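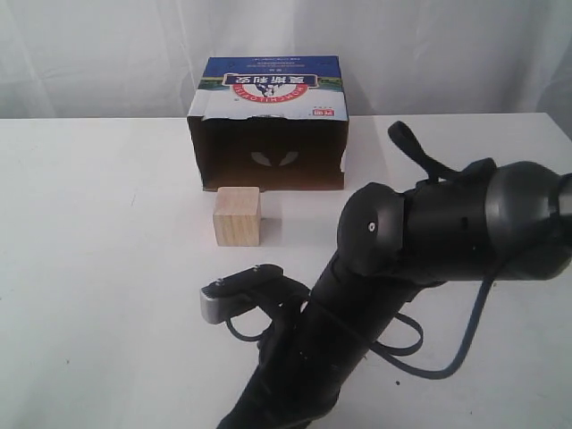 January, Strickland bench notes

Spent most of the morning fussing over the small-things table, and I think it's finally coming together. The milk carton box is staying. I know there was a case for something smarter, but it's a good size, it cost us nothing, and lying on its side it makes a lovely little cave at the back of the table. I'd still like to trim that ragged edge one day – not today though, the good knife is over at Clukalden.

The wooden cube goes in front of the box, on the left, partly across the opening. I keep wanting to nudge it closer and I keep telling myself to leave it alone.

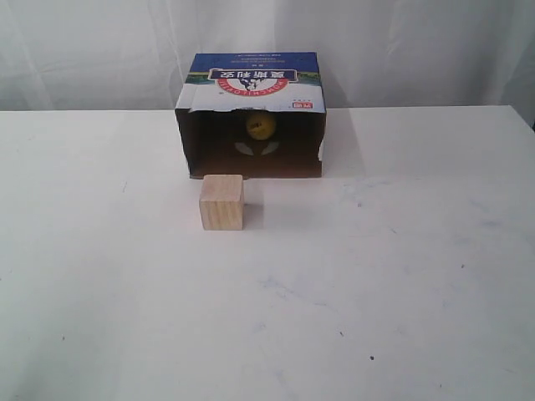
Box on its side, yellow ball inside, cube out front.

I'm very fond of the yellow ball in there! It shows up nicely against the brown cardboard, even toward the back where it gets dark. The white curtain helps too, much kinder on the eyes than the bare wall we had at Mondavska.

The tabletop itself could do with some love. There are scuffs and little specks all over it
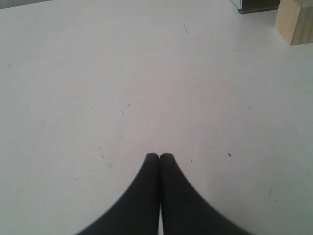 and I'd like to try the soft cleaner from the Erix shelf before we resort to repainting. If we do repaint, let's stay with matte, please (gloss would drive me up the wall with reflections). I've put 3 rags and the spray under the bench. Will wipe it down after lunch, around 2, and measure the curtain for a hem while I'm there.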